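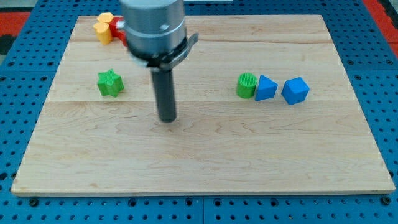

November 22, 2025

The new ward map for Plonbridge went up on the council website last night. I read all 109 pages of it so that my neighbours don't have to.

The main change is that Riltovo Road moves out of our ward and into the one across the river. That takes 228 households with it, including mine. We keep the same polling place until January, and after that we vote at the school on Jakisska Lane. It's a longer walk and there is no bus on that side after six.

The council goes down from 21 seats to 18. The report says this brings each councillor closer to the same number of voters. I checked the table at the back and that seems fair, though the two rural wards are still well under the rest.

What I don't like is the consultation. The notice was pinned up in the library for a fortnight and put in the paper once. More than 1000 people were affected and the report lists nine replies. One of them was mine, about the bus. It got a single line: "Noted."

Anyone who wants to object has to do it in writing to the town hall. Email doesn't count, I asked. Put your full address on it and say which ward you are in now. I'm posting mine tomorrow.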